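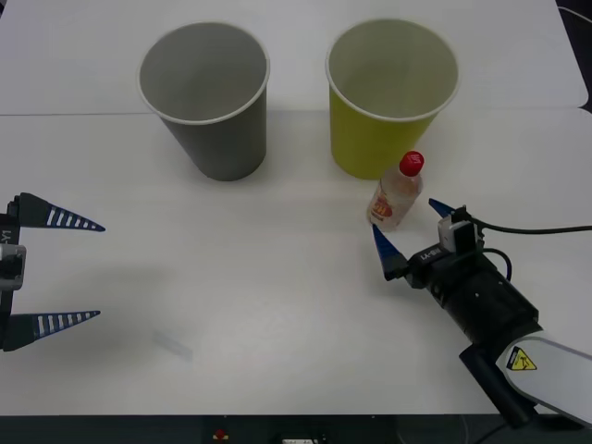
Can you use the Florkenero recordings if you don't own the same arms we do?

You can use most of them. The joint files only make sense with matching arms, but the video and the text labels work on their own, and plenty of people in our club never touch the joint files at all.

# Florkenero

Florkenero is the tabletop dataset from the Allport student robotics club. We drive two arms by hand through small jobs with cups and bottles, save every run, and then train on the pile and see who gets the best policy (bragging rights are a big deal in our lab!). This release has 2,024 episodes and we're really happy to finally get it out.

## What's in it

- `episodes/` one folder per run: video, joint positions, gripper opening, timestamps
- `labels.csv` the instruction for each run, plus success or fail
- `splits/` train, validation and test lists
- `tools/` the Drakavlow loader and a little viewer

Video is 25 frames per second. Joint data is logged on the same clock, so you don't need to line anything up yourself.

## Tasks

There are 3 task families: picking up a bottle and setting it by a named cup, moving a cup, and passing something from one arm to the other. Passing is the hardest by far and the most fun to watch. Failed runs are kept, and please don't throw them out before you've tried training with them!

## Getting started

Install Drakavlow from `tools/`, point it at the episodes folder and run the viewer first. The Ferrand baseline is in there too, and it trains overnight on one ordinary graphics card.

## Known problems

Some early runs have the left and right gripper columns swapped. They're marked `swap=1` in the labels, and the loader fixes them for you. Lighting changes a lot between morning and evening sessions. Version 2 in June should add more passing runs.

We use cookies to remember your settings and count visits. Accept all | Manage preferences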